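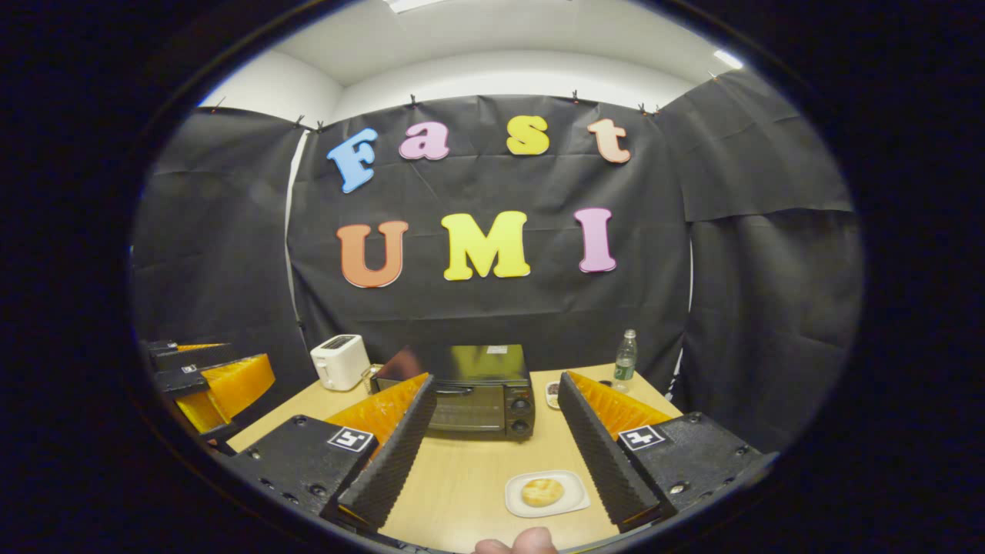 Bright letters on a creased black backdrop

So I've been trying to learn how to paint signs. Proper ones, with a brush, on a board, for my sister's bakery stall. She's calling it Vevevine (long story, it involves a grapevine and our grandmother's handwriting) and back in April I said sure, I'll do the sign, how hard can seven different strokes be?

Very hard! The first V took me a whole evening. The second one took ten minutes and looked better, and then of course they didn't match, so I sanded the board down and started over.

What got me hooked was a secondhand book of alphabets, a reprint of one from 1880, with page after page of fat shaded capitals and curly little ampersands. I read it in bed like a novel. There's a lowercase g in there I would happily hang on my wall. I lent it to Wiebke Rieger from my evening class and she's had it for a month now (Wiebke, if you're reading this, I want it back).

My biggest problem is spacing. I used to think you measured the gaps with a ruler and made them all the same, and that's exactly what I did on my practice board, and the A and the V ended up looking like they'd had a fight. You have to do it by eye. Our teacher, Vojtěch Ondrejka, makes us turn the board upside down and squint until the word stops being a word. I felt ridiculous the first time. Now I do it to cereal boxes.

The other thing is paint. I started with leftover wall paint, which dragged and left hairs everywhere, and then I caved and bought one small can of the real stuff in a deep cream color. It flows like syrup and smells awful – I've been banished to the garage.

I've also got a mahlstick now, made from a length of dowel and an old sock. Total cost, zero dollars. My wrist stopped wobbling the same day.

The bakery board has its second coat of dark green and it's leaning against the freezer. I've chalked the letters on twice and wiped them off twice. Tonight after dinner I'm doing it a third time, and I think the e's need to be a bit wider.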